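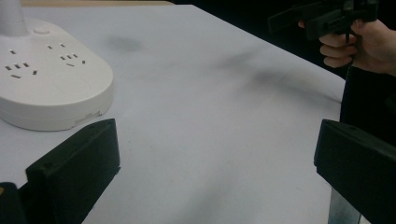
The Gurnbridge Youth Theater will open its new season in July with "The Ferry at Saden," a two-act drama written for a cast of 12 by Dorota Pawlak. The play follows a family that has run the same river crossing for four generations and must decide whether to sell when a bridge is approved upstream.

Direction is by Grażyna Domański, whose staging of "Winter Lodgers" was seen at the Ratitz Playhouse two seasons ago. She has set the action on a bare platform with a single rope strung across it, and the actors shift the few pieces of furniture themselves between scenes.

"The first draft had a great deal of scenery in it," said Ms. Pawlak. "Grażyna asked me which of it the family would miss, and I went home and cut nine pages."

Kacper Sobczak, a senior, takes the part of the grandfather. Merle Tapsell plays his granddaughter Ina, who keeps the accounts and wants to leave - a role with long speeches in the second act and a song, unaccompanied, near the close. Original music is by Bartosz Wróbel, who also leads the small band.

The company received a grant of $3000 toward costumes and hall rental. There will be 4 performances, the last of them a matinee with reduced prices for school groups. Group bookings may be made through the theater office.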